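GRERKVILLE LIBRARY OPENS LUNCH SWAP PROGRAM FOR FAMILIES THIS NOVEMBER

For immediate release

GRERKVILLE — The Grerkville Public Library will begin a free packed-lunch program in November for families with children in elementary school. Lunch Swap meets every Saturday at 10 a.m. in the ground-floor meeting room and runs for 12 weeks.

Each session covers one part of packing a school lunch: planning a week of meals, shopping for them, cutting fruit safely, keeping food cold until noon, and cutting down on what comes home uneaten. Families bring a lunch they already pack and trade ideas with others at the table. The library supplies cutting boards, fruit and containers.

The program grew out of a survey the library ran last spring, which drew 280 responses. Cost and time were the two concerns parents raised most often. Fruit was the food most often reported as coming home untouched.

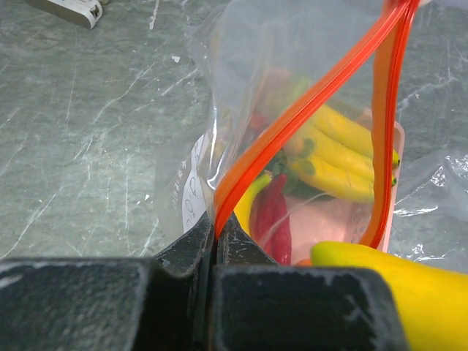 Mayu Kubo said her two sons eat far more at school when they have packed the lunch themselves, even if the job takes three times as long. She asked that the sessions let children do the cutting and packing while parents watch, and the library has set them up that way.

Sessions are led by Irfan Nasution and Herman Sembiring, who ran the library's summer cooking hour for the past seven years. Recipes will be handed out in print and kept in a binder at the front desk. Grocer Teoh is donating fruit and vegetables for all of the sessions. 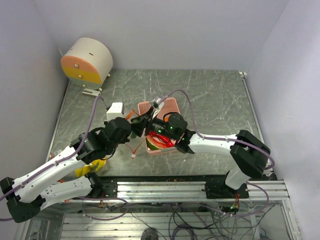
Waste is the subject of the second session. Leaders will show how to portion fruit so that it gets eaten in a short lunch period, and how to use leftovers the next day. Watermelon cut into a slice with the rind left on, like the one in the pink basket, gives small hands something to hold, and it is the first fruit children will work with. Apples, melon and oranges follow. Families will also keep a simple log of what comes home.

A supply shelf will open alongside the program. Residents may drop off clean lunch boxes, bottles and lidded containers at the Jurnari Street entrance during regular hours. Items should be free of cracks and have all their parts.

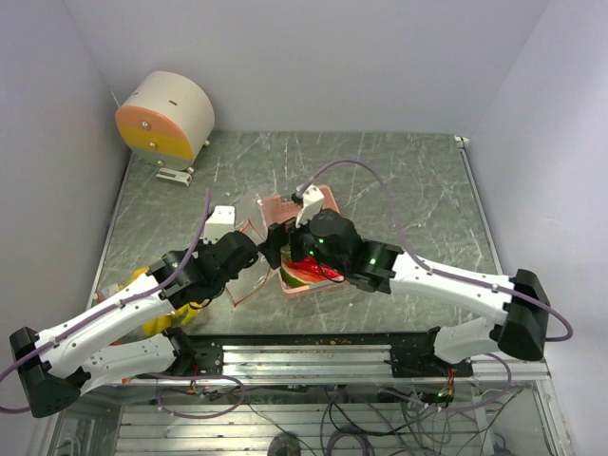 Anything left on the shelf at the end of the program will go to the Zunisitz after-school center, where Đạt Mạc will hand it out to families who ask.

Registration is free and opens at the front desk at 9 a.m. on the first day of November. Places are limited, and a waiting list will be kept. Children must come with an adult. Please list any food allergies on the form — leaders will adjust the ingredients for that week.

Media contact: Tien-fu Fu, Grerkville Public Library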